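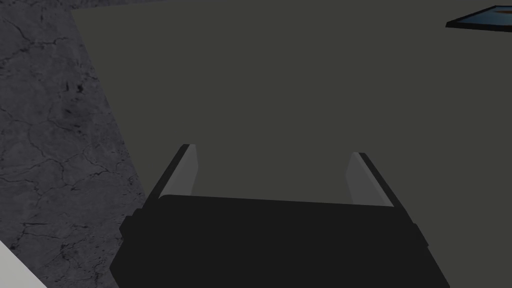
Bench reset grading – what are your sites paying for it?
Forum: Workplace Automation > Labour and Job Design
Started by tarwin_k, 2019-11-24

tarwin_k
I supervise room servicing for Carnico at the Ocampo building, 482 serviced apartments. Firkevo is supplying a two-armed unit for kitchen bench resets: clear the bench, sort what belongs to the apartment from what belongs to the guest, put the apartment's things back where they go. Floors, beds and bathrooms stay with us.

The unit isn't in the building. Everything so far is in simulation, and four of my attendants have been moved to the office for two shifts a week each to grade simulated runs. They watch a run, mark it pass or fail, and if it fails they pick a fault code and enter the step where it went wrong. The first batch is 4000 runs.

My problem is classification. Management has left them on the attendant rate because "the duties are incidental". The attendants say they are doing inspection, and an inspector is a grade up. I lean their way but I'd like to know what other sites have done before I put anything in writing.

Second item, less urgent: has anyone got a workable grading rate per hour? The supplier gave us one and I don't believe it.

ducted
We went through this at a hospital linen operation. Graders were left on base for the first batch and reclassified for the second, with back pay for part of it. What settled it was the fault codes. If the form has only pass and fail, the employer can argue it is clerical. Once the person has to decide why a run failed, and somebody downstream acts on that decision, it is inspection work under most agreements I have read. Pull your position descriptions and compare verbs. "Checks" and "determines" are different grades where I am.

marl_and_clay
I'd be careful there. I have graded runs and I have inspected rooms, and they are not the same job. Inspecting a room means you are liable for it. You sign the sheet, the guest complains, your name comes up. If I mark a simulated run wrong, it gets outvoted by two other graders. There's no exposure. I wouldn't have claimed inspector rate for it.

tarwin_k
There's no voting here. One grader per run, with a small share repeated to check consistency. So if Dolores marks a failure as a pass, it goes in as a pass.

marl_and_clay
Then I withdraw some of that. One grader and no second look is a poor design whatever you pay.

offset_vane
Integrator side, different supplier. Single grading is common at this stage for cost reasons. The repeat share tells you how consistent the graders are, and if it is low you fix the rubric. Ask for the agreement figure by fault code and not only the overall one. Overall will look good because most runs are easy to call. The disagreement tends to sit in two or three codes.

On rate: ignore whatever the supplier gave you. It will have been measured on their own staff, who know the rubric by heart and never have to stop and think about whether a guest would want the thing moved.

tarwin_k
That last part is exactly where the time goes. Our rubric treats anything electronic as guest property: leave it in place, or lift, wipe under and return it to the same spot. Fine on paper. In the test kitchens there will be a tablet or a phone flat on the bench with its screen lit, next to a bowl with something lying across the top of it, and the grader has to decide whether the run was right to leave the bowl alone. The bowl is ours. The thing on it might be the guest's. An attendant who has done this for years will move the item to the side, put the bowl away, and put the item back where the bowl was. The rubric has no code for that sequence.
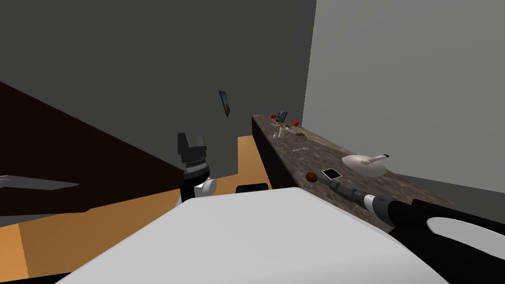 So they have been using the code "other" and typing a comment, which takes longer and drags their count down. Then I get an email asking why Ocampo is slower than Gukomberg.

ducted
Who reads the comments?

tarwin_k
As far as I can establish, one person at Firkevo, Soledad Rivadeneira. To be fair to her she has answered every one I have forwarded, and two of the attendants' comments have become rubric changes. The clutter at the far end of the bench used to be graded as a single group. It is now graded per item, on our advice.

ducted
That is your classification argument. Put those two changes in the letter with dates. People whose written comments alter the acceptance criteria are not performing incidental duties.

quoin
I work at Gukomberg, so I may as well say why we're faster. We don't use "other". We were told in the first week that it would be counted against us, so people choose the nearest code. Usually "placement". I would not take our number as a target. I would take it as a warning about what the data is worth.

offset_vane
Please tell the supplier that, through whatever channel is safe for you. A code that absorbs everything ambiguous will be read as a placement fault and somebody will spend weeks tuning placement.

quoin
Raised through our delegate last month. No response yet.

hexbarrow
Dissenting view. I think this thread is arguing over the wrong number. A grade up for two shifts a week during a trial is small money. What is the establishment figure for attendants after the unit is commissioned? If bench reset comes out of the room time, the room allowance will be cut by the same number of minutes and the quota goes up to match. What remains is the heavy part: beds, bathrooms, linen trolleys. Bench reset is the part of the room where you stand upright and don't lift anything. Take it away and the average load per hour rises for everyone still on the floor.

Seen it in a warehouse. The light picks were automated first, and the strain injuries went up on the remaining picks within the year. Nobody's job title changed.

marl_and_clay
Agree with this completely, and I'd add that our older attendants rely on the kitchen as the recovery part of the room. It isn't written anywhere, so it won't appear in a time study.

tarwin_k
It does appear in one of ours, in a way. The study from January splits the room by zone and you can see the kitchen is done last by nearly everyone over a certain age, and done first by the newer staff. I hadn't connected it to this.

I asked about establishment numbers at the last meeting. The answer was that no decision has been taken. Room allowances were described as "subject to review after commissioning".

hexbarrow
Then ask for the review terms now, in writing, before the batch is finished. While the graders are needed you have something to bargain with. After the 4000 are in, you don't.

offset_vane
I'd push back on the idea of using the grading as leverage. Slow or withheld grading mostly hurts the quality of what ends up in the building with your people. If the unit arrives undertrained, attendants will be following it around correcting benches, unpaid for in the allowance. Good grading is in their interest.

hexbarrow
I didn't say grade badly. I said ask while they are still picking up the phone.

offset_vane
Fair. No argument with that.

On the ergonomics, one practical suggestion. Ask what the unit does when it declines a bench. Every one of these has a decline condition: too much clutter, something it can't classify, gripper can't get a safe approach. Declined benches come back to an attendant. If the allowance has been cut on the assumption of full completion, every decline is unpaid time. Get the decline rate into the allowance formula, measured monthly on site and not taken from simulation results. Simulated benches are evenly lit and nothing on them is sticky.

quoin
Does the grading form have a code for a correct decline? Ours doesn't. A run where both arms stop short and touch nothing is a fail for us regardless.

tarwin_k
Checked. Same form here, and the same result. So a run that properly leaves a guest's things alone and hands over to a person is graded the same as one that knocks a cup off. That will go to Rivadeneira tonight.

Where I have got to on the letter:
– reclassification to inspector rate for all grading hours, from the first shift
– removal of the per-hour count comparison with Gukomberg until both sites use the codes the same way
– a code for correct decline
– decline rate included in any revised room allowance
– zone order and physical load to be looked at before kitchen minutes are taken out

ducted
Looks sound. I would split it in two. The form changes are technical and the supplier can agree to them without your management. Pay and allowances go to Carnico only. If they are in one letter, the easy items wait on the hard ones.

marl_and_clay
Add grader rotation. Two full shifts of watching runs is a long time to sit for people who are used to walking. One of ours asked to go back on floors after a week, and she was the best grader we had.

tarwin_k
Splitting it. And noted on rotation, two of mine have asked for half shifts instead of full ones. I'll post the replies when I have them, though going on past form the supplier's will come well before ours.

quoin
If you get the correct decline code, could you post the wording? Our delegate will want to ask for the same thing in the same words.

tarwin_k
Will do.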